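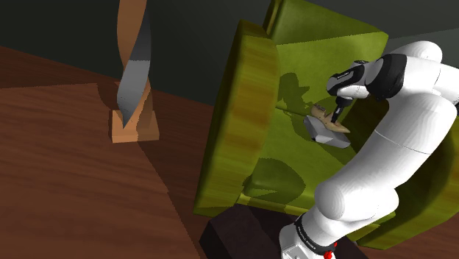
*Figure 1. Side view in the simulator, with the gripper over the two objects on the seat of the green armchair.*

**Recording hand-guided demonstrations in a simulated room**
Mehwish Mengal, Munther Issa, Sheyla Inga
Project supervisor: Nighat Sandhu, Thibodeaux Building
Feb 12, 2023

Our project was to teach a simulated arm one short task by driving it ourselves. The task is to pick up the small bottle and set it down on the gray tray next to it. Both lie on the seat of an armchair. We chose the chair over a table on purpose. The seat has armrests on both sides and a backrest behind it, so the person driving has to think about where the whole arm is going and can't just watch the fingers.

The project has two parts. The first is the remote control setup and the recorder. The second is the set of demonstrations, which another group will use for training next term. We did not train anything ourselves.

## Setup

The scene comes from the Plovwood room set, which our supervisor had from an earlier class. Munther wrote the link between the hand controller and the arm. We call it Nitine, and the name has stuck in all the folder names, so we use it here as well.

The driver holds the controller in one hand. While the side button is pressed, the gripper follows the hand. When the button is let go, the arm stays where it is and the driver can move back to a comfortable position. The trigger closes the fingers. Hand motion is scaled down by half, which made small corrections easier but meant that long moves took several presses.

At every step the recorder saves the joint angles, the gripper opening, the controller pose and the camera images. We first saved the images only when the arm was moving. This made the files smaller, but the pauses were lost, and Nighat asked us to keep them. A driver who stops before closing the fingers is usually checking something, and the training group wanted to see that.

Before each recording the bottle and the tray are put at new positions on the seat. The script sometimes placed them too close together for the fingers to fit, so Sheyla added a check for the gap.
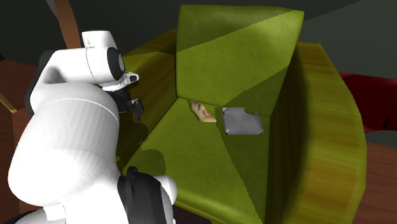 ## Driving the arm

Each demonstration has four stages: approach, grasp, carry and release. The approach was the hardest to do well. In Figure 2 the open space between the gripper and the objects looks easy to cross, but the left armrest stands right behind the fingers. A driver who moves down too early hits it. We learned to raise the wrist first, cross over the seat, and only then come down.

Shadows caused some trouble. The arm throws a dark shape on the upholstery and it is tempting to use it to judge height. This works until the shadow falls across a fold or the backrest. Mehwish used the shadow a lot at first and stopped after knocking the bottle over the front of the seat.

For the grasp we switched to the close camera. From the side it is difficult to tell if the fingers are on both sides of the bottle or resting on top of it. From close up, it is plain. 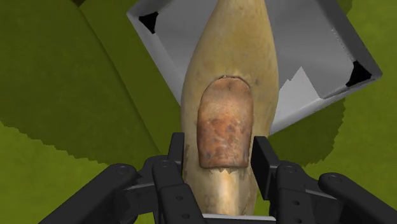 *Figure 3. Close view, with one finger pad on each side of the bottle-shaped object and the gray tray behind it.*

The bottle gets wider below the neck, so it matters where the pads touch. Near the neck it tended to turn in the fingers during the carry. We agreed to aim for the body and wrote this in the driver notes so that both drivers would do the same thing.

## Results

We kept 20 demonstrations, all of which end with the bottle on the tray. The shortest is 1404 steps long and the longest is 1987. Mehwish and Sheyla drove, and their styles are easy to tell apart in the plots. Mehwish makes one long curve with a stop at the end – Sheyla makes many short moves. We left both in.

Shabnam Rana from the training group replayed the files on her own machine. The arm motion matched. In one file the bottle slipped on replay, and we traced this to a friction value that was set in our scene but not written to the file. It is written now, and that demonstration was recorded again.

## Remaining work

- The side camera should be movable while driving.
- The Jikus plotting script still labels release as grasp in the last plot.
- Failed attempts were deleted. Shabnam has asked for them, so the recorder should keep them in a separate folder from now on.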